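회사 소개

Parnlow(파른로)에 오신 것을 환영합니다

Parnlow는 세탁과 의류 정리를 하는 회사입니다. 고객의 댁에서 빨래를 받아 와서, 세탁하고, 말리고, 분류하고, 개어서 다시 가져다 드립니다. 원하시는 분께는 댁에 들어가서 옷장과 서랍까지 정리해 드립니다. 현재 직원은 100명이고, 세탁 작업장과 방문 정리팀, 배송팀, 그리고 작은 자동화팀이 있습니다.

이 페이지는 제가 직접 썼습니다. 저는 대표 Märta Tveit(메르타 트베이트)입니다. 한국어는 어른이 되어서 배운 말이라 문장이 조금 딱딱할 수 있습니다. 직원들이 고쳐 주겠다고 했지만, 맞춤법만 부탁했습니다. 회사 이야기는 제 말로 드리고 싶었습니다.

처음의 이야기

회사를 시작했을 때 우리에게는 세탁기 다섯 대와 긴 작업대 하나가 있었습니다. 작업대는 높이가 맞지 않아서 다리 밑에 나무판을 넣어 사용했습니다. 그때는 모든 일을 손으로 했습니다. 바구니에서 옷을 꺼내고, 안과 밖을 뒤집고, 주머니를 확인하고, 이름표를 달고, 세탁 후에 다시 주인별로 나누었습니다. 저도 매일 작업대에 섰습니다.

세탁기는 빨래를 하지만 빨래의 앞과 뒤에 있는 일은 하지 않습니다. 저는 이 사실을 작업대에서 배웠습니다. 저녁이 되면 손목이 아팠고, 특히 양말을 나누는 날에는 눈도 많이 피곤했습니다. 검은색 양말과 아주 짙은 남색 양말을 형광등 밑에서 구별해 보신 분은 이해하실 것입니다. 우리는 지금도 그 일을 창가에서 합니다.

지금 작업장에는 하루에 옷 3,000벌이 들어옵니다. 처음의 방법으로는 할 수 없는 양입니다. 그래서 기계를 들이기로 했고, 그 결정이 직원들에게 어떤 의미인지를 오랫동안 이야기했습니다. 모두가 찬성한 것은 아닙니다. 분류 작업을 오래 하신 분들은 걱정을 많이 하셨고, 그 걱정에는 이유가 있었습니다.

Torvik 라인

우리 작업장의 분류 라인을 Torvik(토르비크)이라고 부릅니다. Torvik은 이름표의 코드를 읽고, 옷을 고객별 칸으로 보냅니다. 첫 주에는 문제가 많았습니다. 얇은 스카프가 벨트 끝에 걸렸고, 단추가 큰 외투는 칸에 들어가지 않았습니다. 지금은 스카프와 외투를 처음부터 따로 빼서 손으로 보냅니다. 기계에 맞지 않는 물건을 억지로 기계에 넣지 않는다는 규칙은 이때 생겼습니다.

Torvik이 들어온 뒤에 분류대에서 서서 일하는 시간이 줄었습니다. 무거운 바구니를 들고 칸 사이를 걸어 다니는 일도 거의 없어졌습니다. 대신에 새로운 일이 생겼습니다. 벨트를 청소하고, 읽히지 않은 코드를 다시 확인하고, 멈춘 라인을 안전하게 다시 시작하는 일입니다. 이 일은 몸은 덜 힘들지만 긴장이 필요합니다. 한 직원은 저에게 "전에는 팔이 피곤했는데 지금은 머리가 피곤합니다"라고 했습니다. 저는 이 말을 듣고 라인 담당의 근무 순서를 바꾸었습니다. 이제 같은 사람이 오전과 오후에 계속 라인만 보지 않습니다.

소음에 대한 이야기도 있습니다. 벨트가 돌아가면 옆 사람의 말이 잘 들리지 않습니다. 예전의 분류대에서는 모두 이야기를 하면서 일했고, 라디오도 있었습니다. 지금 라인 옆에서는 그렇게 할 수 없습니다. 이것은 우리가 잃은 것이고, 아직 좋은 방법을 찾지 못했습니다. 라디오는 포장실로 옮겼습니다.

손이 하는 일을 기록하기

분류보다 훨씬 어려운 것은 옷을 집고 개는 일입니다. 상자는 모양이 변하지 않지만 옷은 잡을 때마다 모양이 변합니다. 양말 한 짝도 위에서 잡는 것과 발끝에서 잡는 것이 아주 다릅니다. 사람은 생각하지 않고 하는 동작인데, 기계에게는 하나하나가 새로운 문제입니다.

자동화팀은 4월에 Birkine(비르키네) 프로젝트를 시작했습니다. 직원이 손에 드는 그리퍼로 옷을 집고, 옮기고, 내려놓습니다. 그 동작을 기록해서 나중에 접기 기계를 가르치는 자료로 사용합니다. 작업대 위에서만 기록하면 자료가 너무 깨끗해진다는 의견이 있었습니다. 방문 정리팀의 일은 침대 위에서도 하고, 바닥에서도 하고, 의자 등받이에서도 합니다. 그래서 기록도 생활하는 방에서 하기로 했습니다.

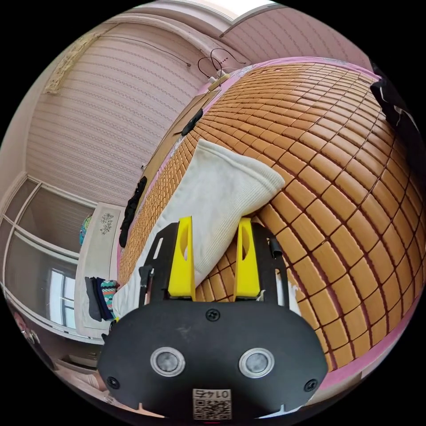
대나무 매트를 깐 침대에서 흰 니트 양말을 다루는 기록 작업. 노란 부분이 그리퍼의 손가락입니다.

그리퍼를 처음 잡은 직원들은 모두 답답해했습니다. 손으로 하면 금방 끝나는 일인데, 두 개의 손가락만 가지고 하려면 순서를 다시 생각해야 합니다. 양말의 발목 부분을 먼저 잡을지, 접힌 곳을 펴고 잡을지, 바닥에 한 번 눌러서 방향을 바꿀지, 이런 것을 말로 설명해야 할 때도 있습니다. 그런데 설명을 하다 보니 서로의 방법이 다르다는 것을 알게 되었습니다. 같은 작업대에서 오래 일한 두 분이 양말을 완전히 반대로 접고 계셨습니다. 두 분 다 본인의 방법이 표준이라고 생각하셨습니다. 우리는 두 방법을 모두 기록하고 있습니다.

기록 작업에 대해 정한 것이 몇 가지 있습니다. 참여는 직원이 스스로 선택합니다. 기록하는 시간은 보통의 근무 시간에 들어가고, 같은 시급으로 계산합니다. 한 번에 10분을 넘기지 않고, 그다음에는 그리퍼를 내려놓고 손을 쉽니다. 도구에 무게가 있고, 손목의 각도도 평소와 다릅니다. 기록된 동작의 속도를 직원 평가에 사용하지 않습니다. 이 마지막 규칙은 직원들이 먼저 요구했고, 저는 그날 바로 서명했습니다.

방에서 기록할 때는 그 방을 쓰는 분의 동의를 글로 받습니다. 동의하지 않으셔도 서비스는 똑같습니다. 동의하신 뒤에 마음이 바뀌시면 연락을 주십시오. 해당하는 기록을 삭제하고, 삭제했다는 확인서를 보내 드립니다.

무엇이 달라지고 무엇이 달라지지 않는가

고객께서 자주 물으십니다. 기계가 양말을 갤 수 있게 되면 지금 개는 사람들은 어디로 가느냐고요. 저는 이 질문에 정직하게 대답하려고 합니다. 작업장에서 손으로 개는 일은 앞으로 줄어들 것입니다. 언제 얼마나 줄어들지는 저도 모릅니다. 현재 접기 기계는 수건과 베갯잇만 합니다. 이 기계는 Troltomex(트롤토멕스)라고 부르고, 포장실 옆에 있습니다. 양말과 아이 옷, 니트는 아직 모두 사람이 갭니다.

Troltomex가 들어왔을 때 우리는 수건 담당 직원들과 한 분씩 이야기했습니다. 어떤 분은 방문 정리팀으로 옮기셨습니다. 사람을 만나는 일이 좋다고 하셨습니다. 어떤 분은 수선실로 가서 단추와 지퍼를 배우셨습니다. 기계 담당이 되신 분도 있습니다. 그분은 처음에 기계가 무섭다고 하셨는데, 지금은 수건이 들어가는 소리만 듣고도 롤러에 실밥이 감긴 것을 아십니다. 한 분은 회사를 떠나셨습니다. 새로운 일이 본인에게 맞지 않는다고 하셨고, 우리는 그 결정을 존중했지만 저는 지금도 아쉽게 생각합니다.

약속할 수 있는 것은 다음과 같습니다. 새 기계를 들이기 전에 그 자리에서 일하는 사람에게 먼저 알립니다. 기계를 시험하는 기간에 그 사람의 의견을 글로 받습니다. 자리가 바뀌어도 시급은 내려가지 않습니다. 새 일을 배우는 시간은 근무 시간입니다. 이 내용은 근로 계약서의 부록에 들어 있고, 지원하시는 분도 면접 때 읽어 보실 수 있습니다.

방문 정리팀

댁에 방문해서 정리하는 일은 전부 사람이 합니다. 이 일은 옷을 개는 기술만으로는 할 수 없습니다. 고객마다 서랍의 순서가 다르고, 버리고 싶지 않은 물건이 다릅니다. 구멍이 난 스웨터라도 저희가 마음대로 결정하지 않습니다. 꼭 여쭈어 봅니다. 짝이 없는 양말은 작은 주머니에 모아서 드립니다. 다음 방문 때 짝이 나오는 일이 생각보다 많습니다.

방문팀은 두 사람이 같이 다닙니다. 신발은 현관에서 벗고, 실내에서는 저희가 가져온 덧신을 신습니다. 침대 위에서 옷을 개야 할 때는 먼저 허락을 받고 깨끗한 천을 폅니다. 여름에 매트를 깔아 두신 댁에서는 매트 위에서 해도 되는지 여쭙습니다. 반려동물이 있으면 예약하실 때 말씀해 주십시오. 직원 중에 고양이 털 알레르기가 있는 사람이 있습니다.

작업장의 하루

아침에는 배송차가 먼저 나가고, 그다음에 세탁기가 돌아가기 시작합니다. 오전에는 침구와 수건, 오후에는 의류를 주로 합니다. 점심은 모두 같은 시간에 먹습니다. 라인을 켜 두고 교대로 먹는 방법도 생각해 보았지만, 직원들이 원하지 않았습니다. 그래서 점심시간에는 Torvik도 Troltomex도 멈춥니다. 조용해서 좋다고 합니다.

오후 늦게 창가 작업대에서 양말을 나눕니다. 자동화팀의 엔지니어들도 이 작업에 차례로 들어옵니다. 제가 정한 규칙입니다. 옷을 만져 보지 않고 옷을 만지는 기계를 만들 수는 없다고 생각합니다. 처음에는 엔지니어들이 느려서 모두 기다려야 했습니다. 지금은 많이 빨라졌습니다. 그래도 아이 양말의 짝을 찾는 일은 창가 자리의 선배들을 따라가지 못합니다.

함께 일하고 싶은 분께

저희는 방문 정리팀과 수선실에서 일하실 분을 찾고 있습니다. 경력은 필요하지 않습니다. 한국어가 모국어가 아니어도 괜찮습니다. 작업장의 안내문은 짧은 문장으로 쓰고, 기계 옆에는 그림도 같이 붙여 두었습니다. 지원하시기 전에 작업장을 보고 싶으시면 전화로 말씀해 주십시오. 일하는 시간에 오셔서 직원들에게 직접 물어보셔도 됩니다. 제가 옆에 없는 것이 편하시면 저는 사무실에 있겠습니다.

세탁이나 방문 정리를 처음 신청하시는 고객께는 먼저 짧은 전화를 드립니다. 옷의 양과 소재, 피하고 싶은 세제가 있는지를 여쭙습니다. 울과 실크는 따로 담아 주시면 감사하겠습니다. 주머니에 동전이 있으면 작은 봉투에 넣어서 옷과 함께 돌려드립니다.

긴 글을 읽어 주셔서 감사합니다. 틀린 표현이 있으면 알려 주십시오. 고치겠습니다.

Parnlow 대표 Märta Tveit
마지막 수정: 2023년 9월 6일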